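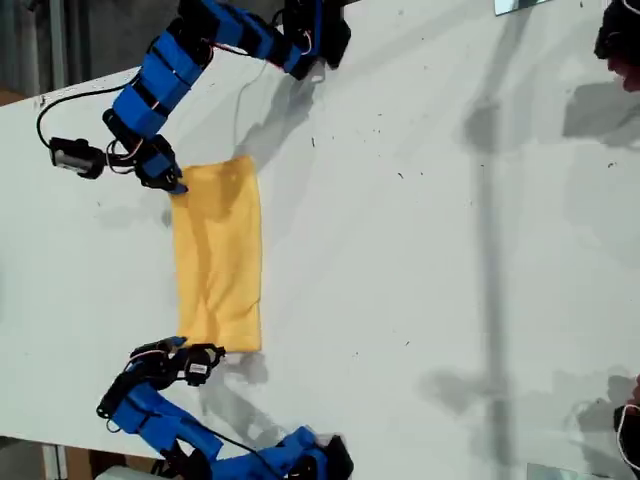
So the folding numbers are in, and I've been wanting to write them up since November, when Kieran Mac Suibhne and I had our long argument about whether 80 demonstrations of a good fold are worth more than 800 demonstrations of any old fold. I said no way. Kieran said yes, with conditions. I owe him lunch, with conditions.

Some background for anybody who only reads this blog for the bread posts (hi Mom). I train two-armed robots to fold cloth by copying people. You fold the cloth a bunch of times by driving the arms yourself, you record everything, and then a network learns to go from what the cameras see to where the joints should move next. It's called imitation learning and it works a lot better than it has any right to, right up until the cloth bunches up in a way it has never seen and the whole thing falls apart.

We had two sets of demos. The big one, which we call Scanlon, is 800 folds done by whoever had a free afternoon. People grab different corners first, some of them pause halfway to think, a couple of them do this little flick at the end that I find very charming and the network finds very confusing. The small one is Covine. It has 80 folds, every one of them by Sinéad Foley, who always takes both left corners at once, one arm per corner, lifts, carries across, sets down, lets go. Same order every time. Watching her do it is kind of soothing!

Same network, same training time, same yellow cloth. Then 15 test folds for each one, with the cloth put down a bit crooked and a bit wrinkled, scored by how much of the top layer lines up with the bottom layer. I wrote the scoring script and Kieran checked it, and then he checked it again after he saw the result.

Trained on Covine, the average overlap was 82 percent. Trained on Scanlon it was lower, and what bugged me more was how it got there. The arms would go for the corners at different times, so one gripper would already be pulling while the other was still on its way down. You get a twist in the cloth and then it never recovers. I think that's the network averaging between people who start at the top and people who start at the bottom, and landing on a plan that no person would use.

Now the conditions. When I crumpled the cloth up properly before starting (really crumpled, a ball basically) the Covine policy had no idea what to do. It went through the motions of a beautiful fold on top of a lump. The Scanlon one at least poked at the lump and sometimes pulled a corner out of it, because somebody in those 800 had done that. So I'm not ready to say small and tidy wins. It wins if the cloth starts out more or less flat.

What I did next was the obvious thing, train on Scanlon first and then finish on Covine. I only have a few runs of that so far and I don't trust them yet - the grippers got swapped out partway through and I should redo the early ones. It does seem to keep the synced-up corner grab, and it's less helpless with wrinkles along the bottom edge, where the small set alone tended to pinch a fold of fabric and think it had the corner.

Two things I'd do differently. I'd write down who drove the arms for every single demo, which we didn't do for the first part of Scanlon, so now I can't split it by person without watching hours of video. And I'd pick the scoring before collecting anything. Overlap doesn't care about wrinkles at all, so a fold can look pretty sad and still score great.

Sinéad has agreed to do another batch with the cloth starting out messy. I'll post the mixed results once the redo runs are finished, and Kieran wants to pick the restaurant.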